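Brodine Sumo Keyboard Amp: A Long-Term Review

I have owned four keyboard amps in my life and liked one of them, and it was stolen outside a wedding. So I came to the Brodine Sumo with a certain amount of baggage, most of it in the trunk of a hatchback that was never meant to carry an amp called the Sumo.

For anyone who hasn't run across it, the Sumo is a combo amp for keyboard players: one twelve-inch speaker, a horn, four channels, and a handle on top that was designed by somebody with smaller hands than mine. Brodine also makes a version with two speakers. I'm told it is wonderful and I'm told it comes with wheels. Mine didn't come with wheels.

I bought it in October, a little before the stretch of the year when a jazz pianist can pretend to have a career, and since then it has done hotel lobbies, a steakhouse, two churches, one brewery with a concrete floor, and a regular night at a place called Purnemness, where the stage is the size of a door. That seems like enough work to form an opinion.

Sound first. Most keyboard amps make an acoustic piano patch sound like it is being played in the next apartment by someone you would like to stop. The Sumo is a good deal better than that. The low end is full without turning to soup, and the left hand stays where you put it. I play a lot of rootless voicings in the middle of the keyboard, which is exactly where cheap amps go nasal, and the Sumo stays fairly polite there. It does bark a little if you lean on it. With an electric piano sound I like the bark very much. With a grand piano sound I reach back and pull the mids down to 9 o'clock, and then we're friends again.

Organ is the happy surprise. I'm a lazy organist and I use the same three drawbar settings I stole off a record in high school, but through this amp they sound like I've made choices. The horn doesn't spit when the fast rotary effect kicks in. At the second church the choir director asked me to turn it down, which I took as a review in itself. 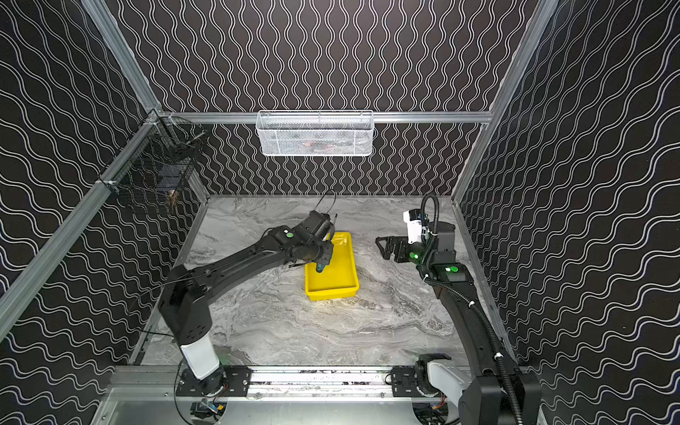

The onboard reverb is another matter. There are 6 settings on the knob, and they run from "tiled bathroom" to "municipal swimming pool." Small Plate is usable for ballads if you keep it low. The one marked Hall should come with a waiver. I leave the whole thing off and use the reverb in my keyboard, and I would happily have traded that knob for a second headphone jack or a few dollars off.

Volume is plentiful. At the brewery I was set up next to a drummer who believes brushes are for painting fences, and I had the master just past halfway. There was still plenty left. I can't say what happens at the top of the dial, as I value my remaining hearing and the steakhouse gig.

Now for the channels. Channel one has a real XLR input and a decent preamp, so you can plug a vocal mic straight in, and I've done whole nights that way with a singer. It's clean, it's warm enough, and it saves carrying a mixer. Channels two and three are ordinary stereo line inputs. Channel four is a mini-jack for a phone, to play break music, and it is noticeably louder than the other three for reasons known only to Brodine. The first time I used it, a dining room full of people eating ribeye was informed very suddenly that it was bossa nova time. Turn it all the way down before you plug in. Then check that you did.

The direct out is good. House engineers have taken it without making a face. There's a ground lift switch on the back, recessed so deeply that I keep a pencil in my gig bag to poke it, and I've needed it twice, both times at the hotel.

My one real complaint is the weight. The Sumo is well named. Brodine's own product page calls it "portable," and I suppose it is, in the sense that pianos are portable. I can get it up a short flight of stairs in one go. Past that I start making deals with the drummer. If you play third-floor walk-ups, or have a back that has already sent you a letter of warning, look at the Haslinger instead.

I borrowed a Haslinger for a couple of weeks to compare. It's a lovely little thing and you can carry it with two fingers. It is also thinner in the bass, and it has a cooling fan that hums somewhere near a B flat. That's fine on a blues. It is less fine on a ballad in D. For solo background work or rehearsals I'd take the Haslinger, and I'd save my spine for old age. With a band, I'd take the Sumo and complain all the way from the parking lot.

Build quality has been solid. The covering has a couple of scuffs from a loading dock, the grille is still straight, and one of the rubber feet came off at Purnemness and is presumably still there. I wrote to Brodine about a new foot. They gave me ticket number 3036 and, a while later, sent a foot. It was the wrong foot, slightly taller than the others, but I stuck it on anyway, and the amp now leans toward the audience like it's trying to hear a request.

The manual is short and mostly warns you about rain.

A few practical things. The cover is sold separately and you should buy it. The power cord is too short for any stage I've ever stood on, so bring an extension. There's a pole socket on the bottom, and I tried it once, with help, and spent the first set watching the amp instead of the chord changes. Tilted back against a wall or sitting on a sturdy chair is better, and the chair gets the horn up near ear level.

Would I buy it again? Yes, with the wheels, if they ever put wheels on it. I've been looking at a folding cart in the meantime. It has good reviews and it's rated for far more than I need to haul, though I'd still have to lift the thing into the car.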